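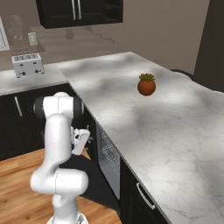

Marble countertop, computer rendering.

Skulach
Volume-to-weight table for home cooking ingredients, version 2

Summary

Skulach is a table of ingredient weights for common kitchen volumes. It holds 1238 rows. Each row gives the weight in grams of one ingredient, in one stated form, measured in one stated way, for one volume unit. The table is meant for recipe conversion, shopping list software, and nutrition logging where the user enters cups or spoons and the program needs grams.

The table does not contain recipes, nutrient values, prices, or brand names. Brand was recorded during weighing and removed before release.

Maintainer: Krisztina Juhász
Format: comma-separated text, UTF-8, one header line
Companion script: Desum (see Usage)

Contents of the package

skulach.csv: the main table
forms.csv: allowed values for the form column, with a short definition of each
methods.csv: allowed values for the method column, with the full filling procedure
aliases.csv: alternate ingredient names, mapped to row keys
CHANGES.txt: list of edits by version
desum.py: conversion script, no outside packages needed

Columns in skulach.csv

key: short text identifier, unique within the table. Keys are never reused. A withdrawn row keeps its key in CHANGES.txt.

ingredient: common American name in lowercase, singular where that reads normally. "Scallion" is used for green onion, "powdered sugar" for confectioners' sugar. Other names are in aliases.csv.

form: state of the ingredient at the time it was measured. Typical values are whole, chopped, grated, sifted, melted, and drained. The difference between chopped and finely chopped is defined in forms.csv by the size of sieve the pieces pass through.

unit: cup, tablespoon, or teaspoon. All units are US customary. Metric cups and imperial spoons are not covered.

method: how the measure was filled. See the next section.

grams: mean of the accepted weighings.

spread: difference between the highest and lowest accepted weighing, in grams. Left blank for rows carried over from Prorkirero.

source: either weighed or carried. See Sources.

note: free text, mostly blank.

Filling methods

The method column matters more than most users expect. All-purpose flour spooned into a cup and leveled is much lighter than the same flour scooped directly from the bag. A table that gives a single value for flour has chosen a method without saying so.

spoon: the ingredient is transferred with a tablespoon until the measure is heaped, then leveled with a straight edge. No tapping.

dip: the measure is pushed into the container, lifted full, and leveled.

pack: the ingredient is pressed down with the back of a spoon until it holds its shape when turned out. Used mainly for brown sugar and soft herbs.

pour: used for liquids and syrups. The measure is filled to the line and read at eye level.

drop: pieces are dropped in by hand and leveled by eye. Used for berries, nuts in the shell, small pasta, and chopped vegetables. Spread is large in these rows and should be checked before the value is used in baking.

Most dry ingredients have both a spoon row and a dip row. If a recipe does not state a method, Desum uses spoon.

Sources

Weighed rows were produced for this table in the test kitchen at Salameh. Every ingredient was weighed on a bench scale with a capacity of 2000 grams, checked with a reference weight at the start of each session. The empty measure was tared before each fill. A fill was discarded if the ingredient spilled during leveling or if the measure was visibly overfilled after leveling.

Carried rows come from Prorkirero, an older table by the same maintainer that was kept as a spreadsheet. Prorkirero recorded a single value per ingredient and did not always record the method. Where the method could be recovered from the handwritten log, the row was kept. Where it could not, the row was dropped. More than 300 rows in the current table are carried. They are being replaced as time allows, starting with flours and nut meals.

Known problems

Humidity was not controlled. Salt, cocoa, and powdered sugar clump in August and measure differently from the same package in winter. The session month is not included in this release.

Leafy herbs are unreliable in any volume unit. The rows exist on account of frequent requests. Treat them as approximate and weigh the herb if the amount matters.

Grated cheese depends on the grater. All grated cheese rows used the coarse side of a box grater unless the note column says otherwise. Bagged shredded cheese has its own form value, shredded-bagged.

Salt varies by crystal shape. Table salt, fine sea salt, and two types of coarse salt are separate ingredients in this table. Do not merge them.

Cooked rice and cooked beans were cooled to room temperature before measuring. Hot values are not given.

Eggs are absent. Recipes list them by count, and a volume row would invite mistakes.

Alias conflicts remain for a small set of names. "Corn flour" means finely ground cornmeal in some households and cornstarch in others. The alias file leaves such names unmapped, and Desum returns an error for them.

Usage

The script reads a line of text and prints grams.

python desum.py "1 cup all-purpose flour"
python desum.py --method dip "1 cup all-purpose flour"
python desum.py --form sifted "1 cup powdered sugar"

The first command uses the default method. The script prints the row key along with the value, so the conversion can be traced back to the table. With the --strict option, Desum refuses to use carried rows and exits with an error.

Fractions may be typed with a slash or as decimals. Mixed numbers need a space between the whole number and the fraction. Ranges such as "1 to 2 cups" are not parsed.

Output is rounded to the nearest gram for cups and to the nearest tenth for spoons. The --raw option turns rounding off. Rounding is applied after multiplication by the quantity, never before.

Desum does not scale between units. If a row exists for cup but not for tablespoon, a request in tablespoons fails. Dividing a cup value gives poor results for coarse or sticky ingredients, where the loss at the rim of a small measure is a larger part of the total.

Common questions 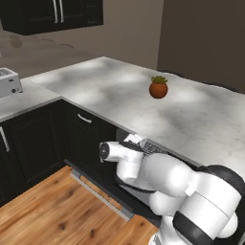
Can the values be used to convert a recipe written in another country?

Only if the recipe uses US cups and spoons. A metric cup is larger than a US cup, and an Australian tablespoon is larger than an American one. Convert the recipe's volumes to US units first, then look up the weight.

Corrections

A correction should name the row key, the value found, the filling method, and the scale used. Reports without a method cannot be compared with the table and are closed. A value that falls inside the listed spread does not need a report.

Disputed rows are weighed again from a newly opened package. If the new mean falls outside the old spread, the row is updated and the former value is written to CHANGES.txt. Otherwise the new weighings are added to the old ones and the spread is widened if required.

Requests for new ingredients are accepted if the ingredient is sold in ordinary grocery stores and is commonly measured by volume. Prepared mixes and protein powders are out of scope.

Changes from version 1

The method column is now required.
Metric cup rows were removed.
The column formerly called density is now called grams. It never held a density.
Coconut was split into flaked, shredded, and desiccated.
Honey and molasses were weighed again using an oiled measure. The note column marks these rows.
Oats were split into rolled, quick, and steel-cut.

Terms of use

The table and the script may be copied, changed, and included in other software, paid or free. Keep the name Skulach and the version number with any copy of the table. If rows are altered, change the name of the file.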